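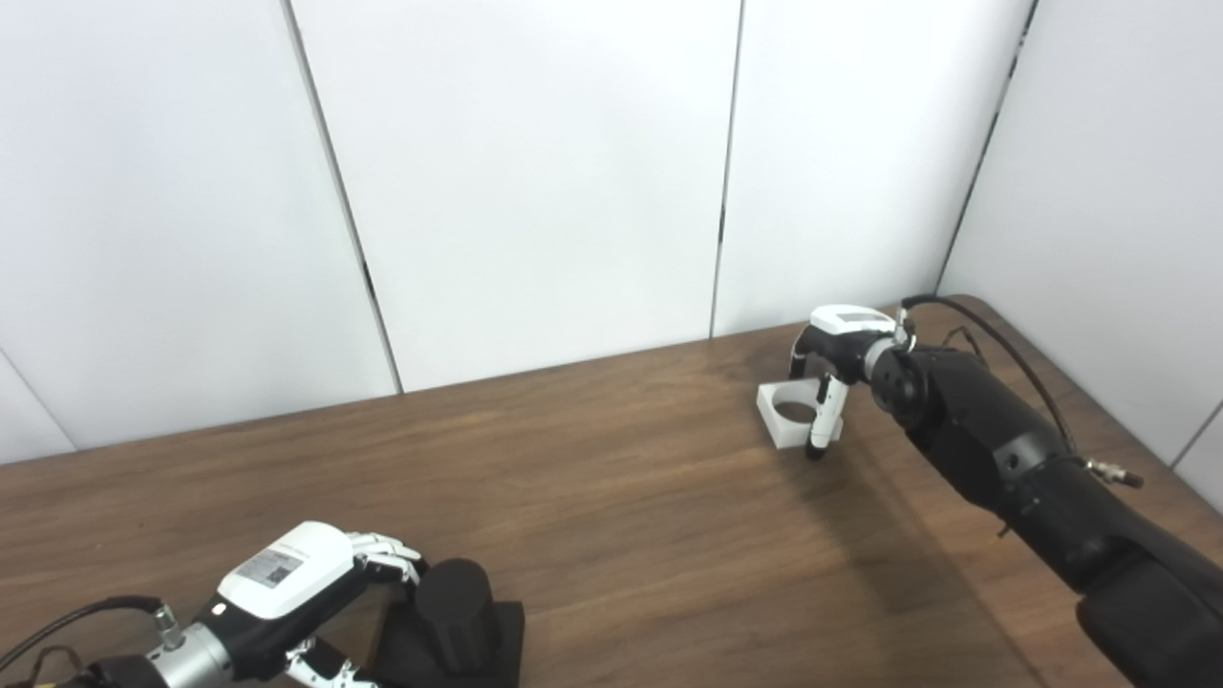
2 min read

Progress report to the Fahy fund, 29 Nov 2021
From: Yolanda Benavides, Jumbridge

Hi Saoirse,

You asked for the chatty version this time, so you're getting it! The short answer is that the peg and block set is a real thing now, and I'm much happier with it than I was when I wrote to you in May.

First, the block. We went around and around on the size of the opening (you may remember my long email, sorry) and ended up going big. The white square block has a large round hole in the top, and you can look right through it to the tabletop. I like that a lot. Our old design had a closed bottom and crumbs and dust collected in there, and cleaning it out was a pain. The square outside stays as it was in the proposal, and I have no plans to touch it.

The table has been a nice surprise. I'd asked for something gray and got plain brown wood instead, and I grumbled, but white on brown shows up beautifully and so does black on brown. The white wall panels behind it are less helpful with a white block, so I may hang something darker back there. It's a small job and it wouldn't come out of your money.
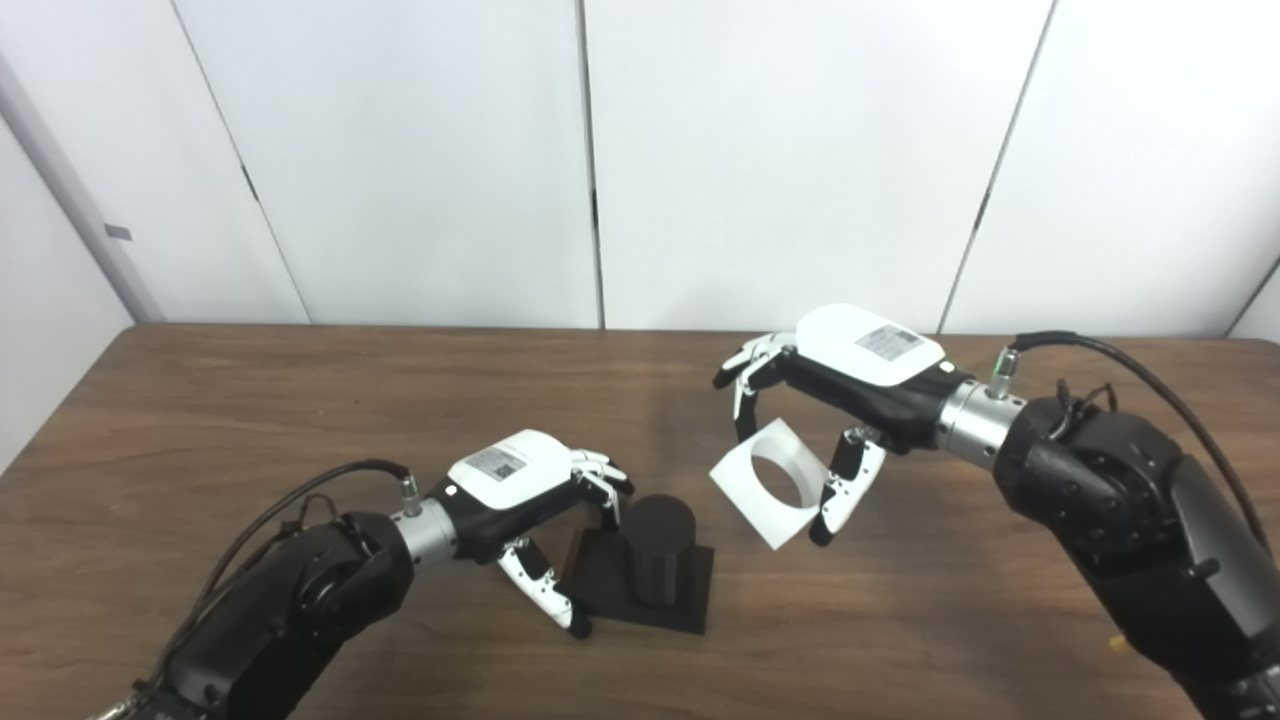 Now the peg, which is where most of the fall went. It's a black upright cylinder on a flat square base, and we moved the cylinder toward one side of the base so there's a bit of open space in front of it. The first version had it dead center and I kept wanting somewhere to put a label. The matte finish is staying too. We tried a shiny one from Zemura and every fingerprint showed, so back it went.

On spending: the grant line for materials was $300, and I've used $100 of it on blanks and finish. The rest is set aside for the second round of parts. I haven't touched the travel line at all, but I'd like to use it to bring a full set over to Wanthorpe and get their opinion before we settle the final sizes. Let me know if you need a separate form for that, I couldn't find one on the site.

What's behind schedule? The storage tray, mostly. I drew it for the old base and it needs redoing, and I keep putting it off in favor of the fun stuff. The written instructions are also only half done. I have two drafts and don't love either one, so if you have a favorite set of instructions from another project, please send it my way!

Next up is the tray, then a second block with a tighter hole so we have two fits to compare. I'll send the receipts in a separate message tonight.

Thanks as always for the patience,
Yolanda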